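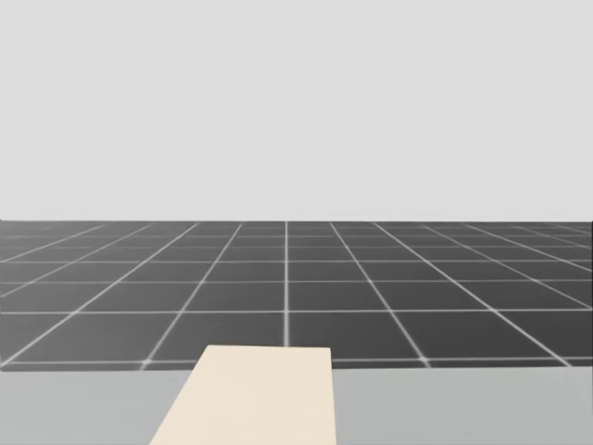
Tenel Water Flosser Review: Three Months In

I have had bad gums since college. My hygienist has been telling me to floss more for as long as I've had a hygienist, and I've been nodding and then going home and flossing for maybe a week. So when the little pockets around my back molars got deeper again at my February cleaning, I gave up on string and ordered the Tenel countertop water flosser (the plain one, no Bluetooth, no app, thank goodness).

It cost me 90 dollars with the extra tips thrown in. I looked at the Clasurberg first, and the reviews were great, but it was a good bit more and the tank looked like a pain to clean. The cheap cordless ones I skipped completely. I had one years ago and it ran out of water halfway through my bottom teeth every single time.

Setup and first try

Setup is nothing. Fill the tank, push it down until it clicks, snap in a tip, plug it in. Then comes the part where you learn to lean over the sink with your lips mostly closed and let the water run out. I did not do this the first night. I looked up to check the mirror, and I washed the mirror, the light switch and my own pajamas. Please start on the lowest setting and keep your head down!

The first few days my gums bled a little and felt tender, especially behind the bottom front teeth. The booklet says to expect some of that, and my dentist's office said the same when I called, but also to come in if it kept going past two weeks. Mine stopped on day five or so.

What I like

The pressure dial is a real dial. You turn it and it goes up smoothly, so you can sit right between "tickle" and "ouch". I live just below the middle. My husband has it cranked all the way up and sounds like he's pressure washing a driveway in there.

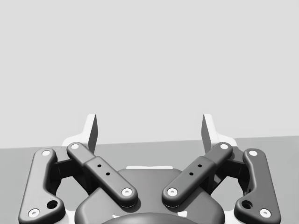
The tank is big enough that I get through both the top and bottom without a refill, and the opening is wide, so I can get my whole hand in with a cloth. That mattered more to me than any of the fancy settings. I use lukewarm water because cold makes my one sensitive tooth jump, and it handles that fine. You can put a splash of mouthwash in, but run plain water through afterward or the hose gets a stale minty smell that hangs on for days.

I also have a permanent retainer wire on the bottom, and anyone else with one knows the joy of threading floss under that thing. With the Tenel I just trace along the wire. It takes seconds. If you have braces or a bridge I'd think you'd feel the same way, though ask your own dentist, I'm only a person with a bathroom.

What I don't like

It's loud. I would not run it at 6 a.m. with a baby asleep across the hall. The hose is a coiled one and it's too short — I have to stand closer to the outlet than I'd like, and if I forget and step back, the whole unit slides toward the edge of the counter. Little rubber feet would fix this.

The tips are color coded with a ring at the bottom, and one of our rings has already come off, so now we have a "whose is this" problem. And the pause button on the handle is stiff. With wet fingers I need two tries. 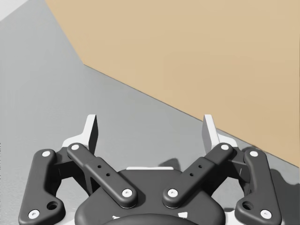
Replacement tips are only sold in packs of 3, and they aren't cheap for what they are. I tried the Fondska generic ones to save a few bucks. They fit, sort of, but they dribble where they join the handle and the water ran down my sleeve. Back to the Tenel ones.

Did it help?

At my last visit two of the pockets had gone down and the hygienist spent a lot less time scraping. I can't swear it's all the flosser, as I also switched to a softer brush around the same time. She still wants me to use string at night, and I do, most nights, with the Gunnlaugsson waxed tape that doesn't shred on my old filling.

I'd buy it again. If your bathroom is tiny or you travel a lot, look at something smaller. Otherwise four stars from me, and it would be a little more with a longer hose.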